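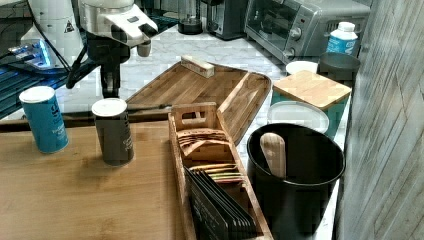 Edgars Kairys
Head of Equipment Planning, Vinivbridge

When Vinivbridge approved a second kitchen test station for its Jurico program, Edgars Kairys was asked to prepare the budget. He began with the items that had been left out of the first one.

"The arm was quoted correctly, and so was the gripper," he said. "What we had not costed was everything standing on the counter. Trays, canisters, tea packets, small appliances. Our list for one station ran to 107 lines, and each line has a replacement rate."

Household goods are now bought through a separate account, with a spending limit of 400 dollars a month per station. Requests above that amount go to Mr. Kairys for signature. He described the limit as adequate for ordinary work, though he expects to revise it in January.
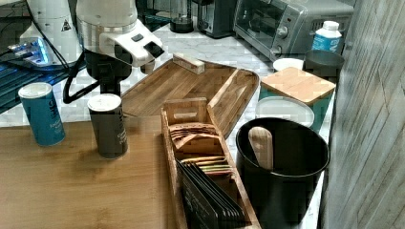 "A tea organizer is an inexpensive thing to buy," he continued. "It becomes expensive when the model is discontinued and the team has to repeat its trials with another one. We therefore order spares at the start, and we store them on site."

Gripper fingers are treated in the same way. Two suppliers, Mavix and Kershaw, were invited to bid on a service agreement, and the delivery time for parts differed by nearly 30 days. Mr. Kairys recommended the higher bid.

"Finance asked me to defend that, quite properly," he said. "I showed them what an idle station costs us in staff hours — the difference in price was recovered within the first quarter of the plan."

The current proposal sets aside 25 percent of the purchase price for maintenance in the first year. A decision on a third station has been deferred until the electrical survey of the building is complete.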